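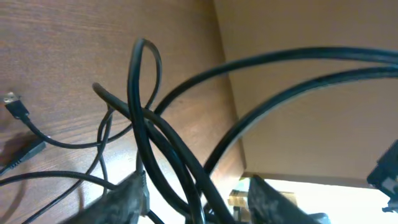
Cable day again! I keep putting it off and then I need one particular cord, and there I am, up to the elbows in black spaghetti. Everything I own with a plug on it seems to come in black, so you grab what you think is the end of one and three others come along for the ride.

My old method was to yank. Marta Boiko (who is far more patient than I am) got me out of that. Her way is to find a loose end first, any end, and feed it back through the loops without pulling anything tight. USB ends are good to start with, they're small and slip through easily. The chunky plugs I leave for last, they catch on everything.
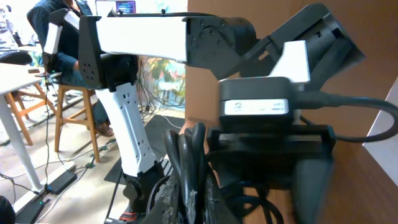 Once a cord is free I wind it over my hand, not too snug, and close it with one of those Velcro strips. I bought a pack of 200 years ago from a place called Stanell and I swear I've used maybe a dozen, the rest live in a drawer. Then a bit of masking tape near the plug with what it's for. "Printer." "Old speakers." One just says "???" and I'm keeping it anyway, because the minute I toss it I'll find out!

Timo Gerlach tells me I should throw out anything I haven't plugged in since last March. Easy for him to say, he borrows all his cables from me. I did agree to give away 2 long ones, so if you're local and need an extra cord, leave a comment.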